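Stendomstead adopts new rules for utensils and trays in shared kitchens

The Stendomstead health office has revised its code for shared and rental kitchens, with changes to how hand utensils, trays and cutting surfaces are stored and replaced. The code takes effect in June.

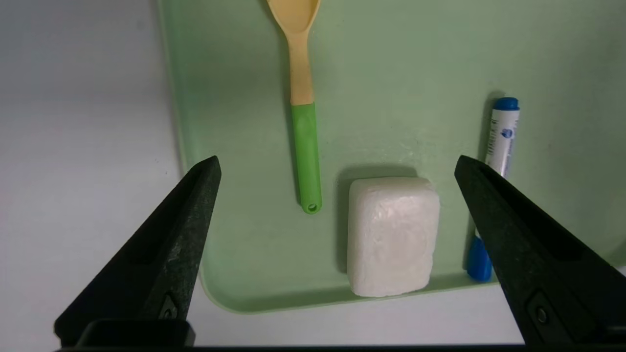

What changes

The revised code covers 68 licensed kitchens in the Stendomstead district, including church halls, school canteens and the commercial units at Porkwood. Until now, operators followed a general rule that food contact items be kept "clean and in good repair." The new text replaces that phrase with separate requirements for one-piece utensils, utensils with a joined handle, and flat serving or holding trays.

Utensils with a joined handle must be inspected once a week at the point where the head meets the grip. If the grip turns or lifts under hand pressure, or if a gap is visible at the joint, the utensil must be taken out of service the same day. Hanging storage is allowed, provided the hook does not touch the part of the utensil that contacts food. Utensils may also be laid on a tray in a single layer. Upright storage in jars and crocks is no longer permitted for items put away wet.

Trays used for holding clean utensils may not also be used to carry raw food. Operators may meet this rule by color, by label or by shelf position, but the method must be written down and posted in the kitchen. A tray with a crack, a warped base or scoring that cannot be cleaned with a brush must be discarded.

Inspection findings

The changes follow a review of inspection records that listed 1124 separate entries. Storage of damp utensils was the most common entry, followed by missing cleaning logs. Worn handle joints were recorded in 13 kitchens. No illness was linked to any of the entries, according to the office.

Mohit Tiwari, who led the review, said the old wording left too much to the individual inspector. "Two people could look at the same spoon and reach different conclusions," he said. "The joint either moves or it doesn't, and that can be checked in a few seconds."

Tiwari said the office considered a fixed replacement interval for all utensils with joined handles but dropped it after comments from operators. Wear depends on washing temperature and hours of use, and the interval first proposed would have required replacement of items still in sound condition.

Costs and schedule

Hilliritz, which manages the Porkwood units, told the office it expects to spend more on drying racks than on new utensils. The company asked for a longer phase-in for tenants who work from shared shelving -- the office agreed to two extra months for kitchens with more than one license holder.

Inspection forms will be issued on paper and through the Entili permit system. Kitchens that already keep a weekly log may continue to use their own form if it records the date, the item checked and the initials of the person who checked it. First violations will result in a written notice and a return visit. Fines are unchanged.

Contact the newsroom | Copyright 2018 | Back to top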